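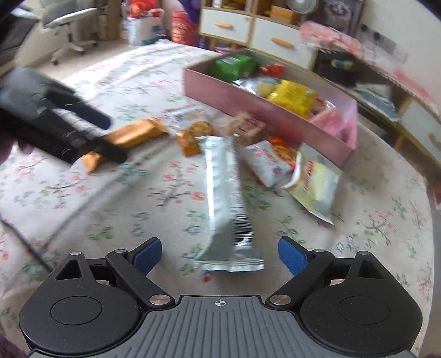

Silver foil wrapper on a flowered tablecloth.

Packaging Basics, Unit 2
Carton Dimensions and How to Write Them Down

Reading before class: the first two sections of the Tapsell supplier guide. Bring a steel ruler marked in millimeters and a calculator.

1. Order of dimensions

A regular slotted carton is always given as length x width x depth. Length is the longer side of the opening. Width is the shorter side of the opening. Depth is the distance between the top opening and the bottom opening. Some buyers write "height" for depth and put it first. The carton plant will read whatever you put first as the length, and you will get the wrong carton.

The opening decides the order. If a carton is taller than it is wide, the tall side is still the depth.

2. Inside and outside

Carton plants quote inside dimensions unless you ask for something else. The inside dimension tells you whether the product fits. The outside dimension tells you whether the carton fits on the shelf, in the truck, or on the pallet. Write ID or OD after every set of numbers on your drawing. A drawing with no ID or OD on it will be handed back unmarked in this course.

3. Working from inside to outside

Start with the board thickness, also called caliper. For the B flute board in our sample kit, use 3 mm.

Length: add two thicknesses, one for each end panel.
Width: add two thicknesses, one for each side panel.
Depth: add four thicknesses. The flaps overlap, so there are two layers on top and two on the bottom.

Worked problem. The Genero sampler carton has an inside depth of 134 mm. Four thicknesses of 3 mm board come to 12 mm. The outside depth is 134 + 12 = 146 mm.

The usual mistake is to add only two thicknesses to the depth. On one carton the error is small. On a stack of cartons it adds up layer by layer, and the top layer no longer clears the rack beam.

Real cartons come out slightly larger than the math says, mainly because the folds do not close perfectly flat. Check a made-up sample before you release a large order.

4. Where the score lines go

The plant does not cut to your inside dimensions. It cuts to score dimensions, which are measured from the center of one crease to the center of the next. Folding uses up some board at each crease, so score dimensions are a little bigger than the inside size. Each plant has its own allowances for each flute. Bitberg prints its allowances on the back of the order form. Jarnham works them out for you and sends a proof. Do not add the allowance yourself and then send the result as ID, or it will be added twice.

5. Measuring an existing carton

Flatten the carton first. Open the glued joint if you can spare the sample. Measure crease to crease across each panel and write down all four panels. The panel next to the joint is often slightly narrower than its partner, and this is normal. Then measure between the two horizontal creases for the depth.

Do not measure a carton that is packed and taped. The panels bulge, and the reading changes depending on where you hold the ruler.

6. Room for product and dividers

Measure several pieces of the product and use the largest. Add the thickness of every divider in the direction you are working. Leave enough clearance for a person to pack the carton without forcing it, but not so much that the product can pick up speed when the carton is dropped. Loose film or thin bags need a trial pack, as their filled size depends on how they settle.

7. What to hand in

One dimensioned drawing of your assigned carton, with ID and OD both shown. Board grade and flute in the title block. Show the depth calculation on a separate line. All dimensions in whole millimeters.

Drawings are due at the start of the next lab. Unit 3 covers pallet patterns and uses the outside dimensions from this assignment, so keep a copy.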